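Mobile Robotics Project Course
Handout 4: Sidewalk Delivery in Simulation
Posted 27/08/2025

Read this before the lab. You will need your Handout 3 code, with the wheel odometry bug fixed. If your team has not fixed it yet, do that first and come back.

Background

The project robot, Zamfir, is a six-wheeled delivery cart. It has a forward camera and a flat laser scanner mounted low on the body. In Handout 3 you drove it around an open lot with no curbs. For this unit you move to Jurklow, our simulated city district. Jurklow has roads, sidewalks, street lamps, planters and buildings on both sides of most streets.

Your planner gets a goal point and a coarse street map. The map gives road centerlines and building outlines. Street furniture is not on it, so the robot has to find that on its own.

The practice route

The practice route is 300 meters long and includes one street corner. The run starts when your node publishes its first velocity command and ends when the robot stops inside the goal circle. Curb contact costs points, and so does entering the road anywhere except a marked crossing. Top speed is capped in the simulator, and requests above the cap are clipped without a warning.

For the sidewalk segmentation task, label five classes: sidewalk, road, building, vegetation and obstacle. Lamp posts, planters and benches all go under obstacle. A plant in a pot counts as obstacle, pot included. Grass and trees growing in the ground are vegetation. Joints between slabs stay in the sidewalk class, and so do stains and shadows.
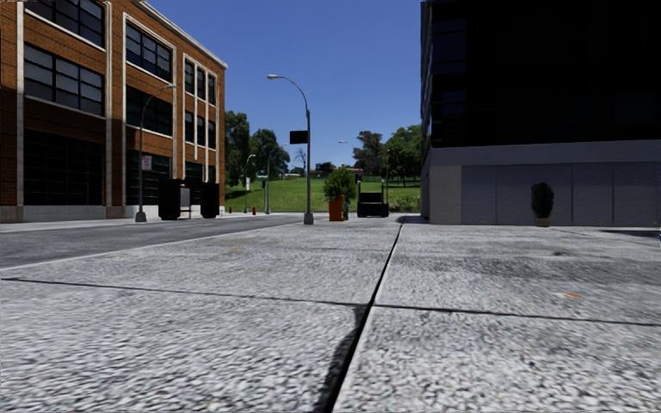 Why does the robot need a camera if it already has a laser scanner?
The scanner measures distance in one flat plane, so it can find a wall or a post but tells you very little about the surface the robot is driving on. Sidewalk and road can give nearly the same reading. The camera lets you separate them by color and texture, and the planner then uses both sources.

Common problems from July

The summer section ran this unit first. Most of their failed runs came from two causes.

Dark shadows were read as holes or obstacles. The robot stopped and waited for them to clear. Check your segmentation output on shaded pavement before you connect it to the planner.

Timestamps did not match. Camera frames and laser scans arrive at different rates — use the synchronizer in the Clurnus package and do not pair messages by arrival order.

What to turn in

Log in to Jinora and upload one archive per team. It should hold your planner node, your segmentation weights, the logs from three complete runs, and a write-up of two pages or less. Include one failed run in the write-up and say what you changed after it. The upload limit is 47 MB, so leave out raw camera recordings.

The unit is worth 71 points. Of these, 36 are for the runs and the rest are for the code and write-up. Late archives lose five points per day.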